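How to wire a small home office with network cable

If your video calls freeze whenever somebody starts the microwave, you have my sympathy, and you may well be ready for a proper cable. I put this off for years, grumbling at the router the whole time, and then did the job over one rather damp weekend in April. I have since done the same for my sister and for two neighbours, so what follows is the method as it has settled down after four houses and a fair number of cups of tea.

Before you buy anything, draw a plan. It needn't be pretty (mine was on the back of a seed catalogue). Mark where the router lives, where the desk will go, and every door, radiator and skirting board in between. Then walk the route with a ball of string, letting it follow each corner just as the cable would, and measure the string afterwards. Add a couple of metres for slack at each end. You will want it, I promise, the first time you trim a plug badly and have to start again.

Choosing the cable

For an ordinary house, Cat 6 is plenty. Buy solid-core cable for anything that will be fixed to a wall or run under a floor, and the softer stranded kind for the short leads that get moved about. Look for pure copper on the label, as the cheaper copper-coated aluminium is brittle and miserable to work with. I bought a reel from Jorkstead, which is my nearest trade counter, and they were very patient with me even though I asked the same thing three times.

If you are buying leads ready made, choose ones with a moulded boot over the plug. It takes the strain where the cable bends, and it stops the little clip from snapping off when you drag the lead back out from behind a cabinet.
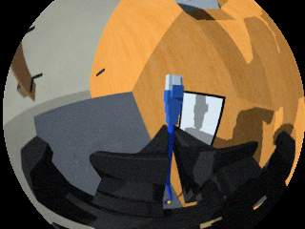

A blue lead with a boot behind the plug.

Running it along the wall

Start at the router and work towards the desk, never the other way about, or all your spare length ends up in the wrong room. Clip the cable every thirty centimetres or so along the top of the skirting, and keep the bends gentle — no tighter than the curve of a teacup. Try not to run it right beside mains wiring for any distance. Where the two have to meet, cross them at a right angle.

Going through a wall is the part people dread. Check for pipes and wires with a detector first, and if you are in any doubt at all, please ask an electrician. Use a long masonry bit a little wider than the cable, drill slowly, and tilt it very slightly downwards towards the outside if it is an outer wall, so that rain can't creep in. Thread the cable before you fit any plug. A plug won't go through the hole you have just made, and I have stood in a hallway with one in my hand and learnt this.

Clear yourself a good stretch of table before you come to the fiddly ends. You want your cutter, your crimping tool and your plugs within reach, and decent light from the side.
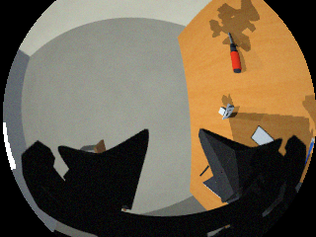 Does it matter which wiring order I use?
Either of the two standard orders, T568A or T568B, will work perfectly well, so long as you use the same one at both ends. Most ready-made leads follow T568B, so I stick to that.

Fitting the plugs

Strip off a short length of the outer jacket, taking care not to nick the wires inside. Untwist the four pairs, smooth them flat between finger and thumb, and put them in order: white-orange, orange, white-green, blue, white-blue, green, white-brown, brown. Snip them off level, then slide them into the plug with the clip facing away from you. Push until you can see all eight ends pressed up against the front, and make sure the jacket goes inside too, so that the plug grips it. Then crimp, firmly and once.

Slide the boot on before the plug if it is a separate one. I still forget.

Testing and tidying

A simple tester with two rows of lights costs very little and saves a great deal of swearing. Plug one half into each end and watch the lights run through in order. If one is missed, cut off the plug that looks the less tidy and do it again. Once all is well, label both ends, coil up the slack loosely, and tuck it behind the desk.
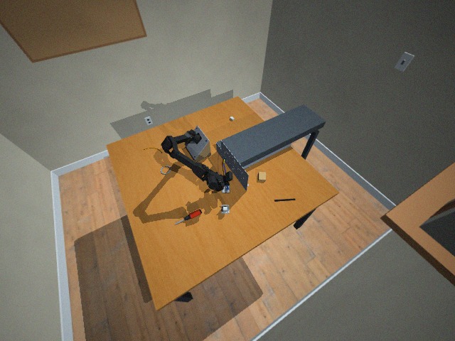

Ayantu Ayele wrote to tell me that she labels her cables before she pulls them through as well as after, having once fed three identical ones under a landing and spent the whole evening working out which was which. She uses masking tape and a laundry pen, and wraps the tape round twice so it doesn't catch on the joists.

I have taken up her habit with the masking tape. For the finished labels I prefer the printed sort, folded over the cable like a little flag, with the name of the room on both sides.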